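Turham Household Trial, progress report to the Grirum Fund
Submitted 08/07/2024
Grant ref. 3276

Short one this time, sorry, the full tables go in with the October report.

Where we are. Work on the small everyday tasks is underway: pouring, clearing a table, handling cloth. These were the tasks in the second half of the plan and we moved them up after the Ristić shelving order slipped. Everything is done on the white table for now. Kitchen counter comes later, when the Dritton unit has been fitted and signed off.

Task sheets. 16 written, all checked by a second person. Wording still uneven between the early ones and the late ones. "Set down" and "put back" were being used for the same thing, now it's "set down" everywhere. Old sheets withdrawn, please bin any copy you were sent in spring.

Liquids. We settled on frosted squeeze bottles with colored liquid, part filled. Level is easy enough to read through the plastic and you can tell at a glance which bottle is in use. Steel cups are staying on the list. Glass is off it, at least until the fall, after the insurance people came back with questions we dont have answers to yet.

Cloth. White only so far. Patterned fabric is ordered but not here. White on a white table is hard going, folds are difficult to judge and the edges get lost, and we'd like to keep some of it in for exactly that. Comments welcome.

Trays. Clear plastic, shallow. Same problem as the cloth really, you mostly see the rim. Would like to add a dark one for comparison, cost is small and fits inside the existing line. 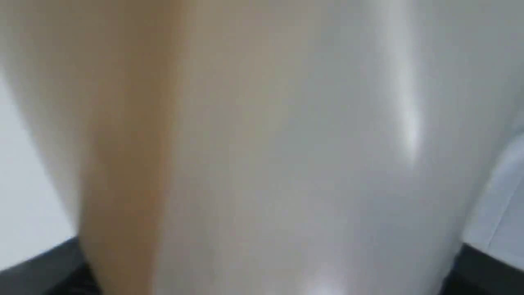
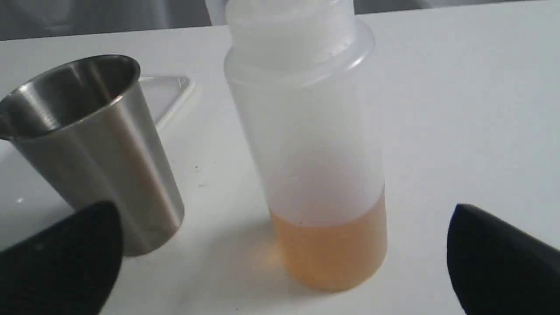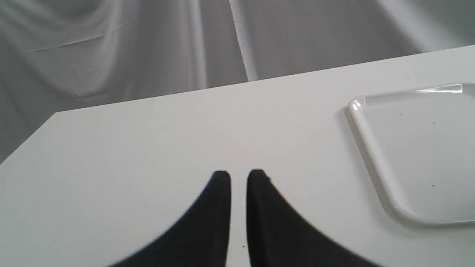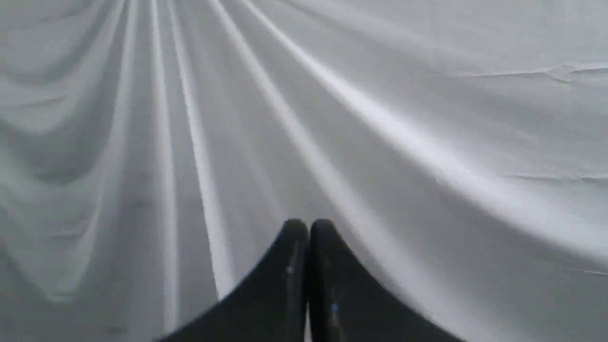

Second picture: bottle and steel cup on the table. Third: clear tray, at right. Fourth: white fabric.

Spend. Consumables line stands at 2039 against the budget, no overspend. We ask to move 1000 from travel to consumables, travel has hardly been touched and won't be before October. Form attached seperately. If it needs a new signature page let us know soon, the office closes for two weeks.

Delays. Shelving, as above. Storage is tight in the meantime, trays and cups sharing one cupboard, fabric in boxes under the bench. Workable. Labels keep coming off the bottles so we've gone over to marking the shelf instead.

Not started: lids and closures, anything with food, the two-person tasks.

Next period
- finish the pouring sheets
- first pass at folding, small pieces then large
- patterned fabric in, if it arrives
- second lamp over the table, quote recieved, waiting on approval
- site visit at Turham, dates to be agreed with you

Needed from you: a yes or no on the budget move, and whether the October report should use the old template or the new one.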